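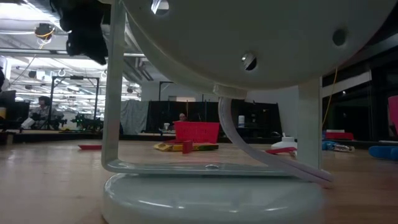
Maya Tarawneh
Planning and tooling lead, Jirnar

Jirnar Planner: Frequently Asked Questions

Since we opened up the planner to people outside our own group, the same handful of questions have been landing in my inbox, and I've enjoyed answering every one of them (well, most of them!). I've gathered the answers in one place so that you don't have to wait for me to get back to my desk. If yours is missing, please write anyway.

What does Jirnar do, in plain terms?

It takes a goal such as "put the red block in the basket" and works out a path for the arm that gets there without bumping into anything it knows about. Perception comes from a separate package called Saliba, which tells the planner what is on the table and where. Jirnar doesn't look at pixels at all. It only reads the object list that Saliba publishes, and you're welcome to feed it a list from your own code if you prefer.

Do I need both packages?

No. Plenty of people run Jirnar with a hand-written scene file, and for a first afternoon that's what I'd suggest. Get the arm moving between two fixed poses, then add perception once you trust the motion.

My red objects keep getting merged into one. What am I doing wrong?

Probably nothing! Our own table tends to fill up with red things – a basket, a small block standing by a flat yellow box, a few flat pieces lying here and there – and Saliba's default grouping leans heavily on color. Open the grouping settings and lower color_weight, then raise depth_weight by the same amount. If two pieces lie flat and touch each other, depth won't help you much either, so leave a little gap between them while you're testing.

Why do I get phantom objects near shiny surfaces?

Overhead lights. Long rows of fluorescent tubes show up in anything glossy, and a bright curved streak along a rim can look like a real edge to the detector. Draw an ignore region over the offending spot in the mask editor and save it with your workspace. Masks are stored per camera, so if you move the camera, even a nudge, you'll want to draw them again.

How often should I recalibrate?

Whenever something that holds a sensor has been touched, and otherwise whenever the drift check complains. The check runs at startup and compares the saved table plane with the one it measures. A difference of 3 millimeters or more gives you a warning, and you can change that limit in the config. I'd ask you not to raise it just to make the warning go away (I have done this, and I spent a very long evening regretting it).

The planner says "no path found" but I can see one. Why?

Nine times out of ten it's the padding. Every object gets a safety margin, and in a crowded workspace those margins run into each other and close off the gap you're looking at. Turn on the padded view in the Ummont viewer and you'll see it right away. Shrink the padding for the small objects first and leave the big ones alone. You can also raise the planning budget from the default of 200 milliseconds to 500, which helps with awkward reaches into a basket or box.

Does it know about cables?

Only if you tell it. A thin cable hanging down is very hard for Saliba to pick up, so we add ours by hand as tall keep-out columns. It feels clumsy, I know, but it takes a minute and it works. Flexible cable modeling is on our list for the October release, in a first rough version.

Can I replay a run after it fails?

Yes, and please do! Ummont records the object list, the chosen path and the joint states together, and you can scrub back and forth through all of it. Attach that recording when you send me a bug report. A recording tells me far more than a paragraph of description, though I do like the paragraphs too.

Will it work with my arm?

If your arm has a Jisport driver, it should. Three drivers ship with the package, and the template folder has a bare one with comments to get you started on your own. Start at low speed and keep a hand on the stop button until you've watched a good few runs.

Where do I send questions?

Use the contact form on the Jirnar page and put the version number in the first line. I read everything that comes in, usually in the morning with my coffee, and I'll write back as soon as I've had a chance to try your problem on our own setup.

Last updated August 10, 2019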